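Zurnmont Two-Finger Gripper, Hand-Held

Home > Grippers > Hand-held > Two-finger

Sold by Wangate
Status: in stock, with revised pivot screws
Safety notice for earlier units: 19 May 2022 (read before use)

Overview

The Zurnmont two-finger gripper is a hand-held tool for picking up, holding and moving soft goods. It has curved black fingers on a jointed linkage, set into a rounded white housing. The same finger set is used on our arm-mounted version, so grips worked out by hand carry over to the arm without changing pads.

It is used for cloth, bedding, bagged parts and light packaging. It is not a lifting tool. Do not use it for glass, blades, hot items or anything that would hurt someone if it fell.

Safety notice: loose pivot screws

We had reports that the fingers on some units open slightly while holding a load. The trigger stays closed and the motor reads as closed, but the pads lose pressure and the item slips out. In two reports a finger also swung outward when the unit was turned on its side, and one of those ended in a pinched hand.

The fault is in the pivot screws where each finger joins the linkage. The thread lock used on these screws was applied too thinly at our Plernham shop. With repeated opening and closing the screw backs out, the joint gains play, and the finger no longer follows the drive all the way. Thin, soft items show the fault first. A box or a bottle will often still hold when a towel will not, so a unit that passes a test with a hard object may still be faulty.

A total of 1,941 units were built with the old screws. All units shipped from December onward have the new ones. The two kinds look alike from outside, so go by the letter after the serial number. No letter means old screws. The letter R means new screws.

Stop using the gripper if you notice any of these:

Cloth slides between the pads with the trigger fully closed.
One finger arrives at the center before the other.
A click or tick from the linkage when the tool is tilted.
A screw head standing higher than its neighbor.

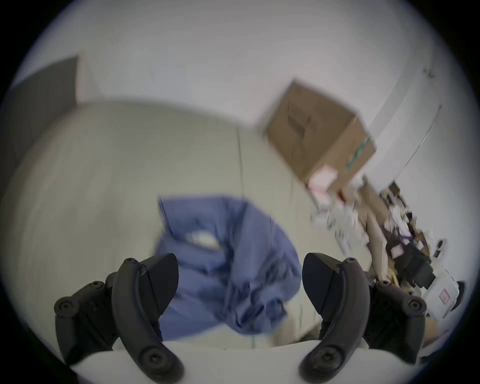
Zacharopoulos: Ours started slipping on pillowcases a good while before we found the cause. We blamed the pads and bought new ones, which changed nothing. In the end I could turn the left pivot screw with my fingernail. Please put the screw check ahead of the pad section in the manual.

Wangate reply: The manual has been changed. The screw check now comes first, and pad wear is covered after it. If you bought pads while trying to fix this fault, send us the order number and we will refund them.

How to check your unit

Switch off the gripper and take out the battery. Wait 10 minutes before touching the linkage. The drive can hold a small charge, and a finger may jump when it is moved by hand.

Hold the housing with one hand and push each finger gently from side to side at the tip. A sound joint has almost no movement. If you can feel it knock, the screw is loose.

Look at the screw heads on both sides. Do not tighten a loose one and go back to work. It will feel right for a day or two and then back out again. The old thread lock leaves a chalky film in the hole, which has to be cleaned out before a new screw is fitted.

If both joints are tight, put the battery back and close the fingers on a folded cloth. Pull the cloth straight out, then to the left and to the right. It should resist the same amount each way. Keep your free hand well back from the linkage while you do this.

Repair

The screw kit is free for all units without the letter R. It holds the new pivot screws, a cleaning brush, thread lock and a small driver with a preset stop. Turn until the driver slips and leave the unit for a full night before use.

If you would like us to do the work, pack the gripper with the battery removed and send it to Plernham. We pay the postage both ways. Units that have been dropped, or that have bent fingers, should come to us in any case.

Repaired units get a sticker with the letter R beside the serial number. If you fit the kit yourself, the sticker is in the bag with the screws.

Two-person and two-tool work

Some customers stretch or fold cloth between two grippers. Check both tools first. When one side lets go of a pulled cloth, the other side moves suddenly, and the person holding it can be thrown off balance or strike a wall or a bed frame. Pull only until the cloth is taut. Agree on a word for letting go, and keep cords and boxes out from underfoot.

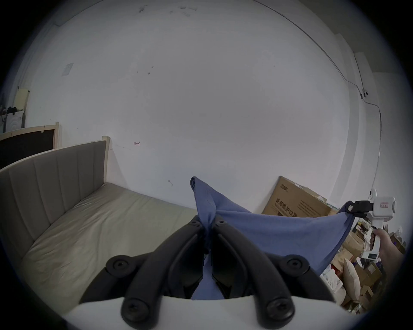 Blue cloth held between two grippers, fingertips closed on the gathered end.

Service interval

Check the pivot screws every 400 hours of use, on old and new units alike. Put a dot of paint across the edge of each screw head and onto the finger. If the two halves of the dot no longer line up, the screw has moved.

Wipe the pads with a damp cloth and let them dry. Do not oil the joints. Oil creeps under the screw heads and softens the thread lock.

In the box

Gripper
Battery and charger
Spare pads, one pair
Driver with preset stop
Printed manual, revised

Parts and accessories

Pivot screw kit (free for affected units)
Finger pads, pair
Finger, left
Finger, right
Arm mounting plate

Fingers are sold singly but should be replaced as a pair if one has bent.

Returns

Affected units may be returned for a full refund at any time, with or without the original box. Write the serial number on the form and note whether the gripper has dropped a load. Reports of injury should go to the Wangate service desk the same day, before the unit is cleaned or taken apart.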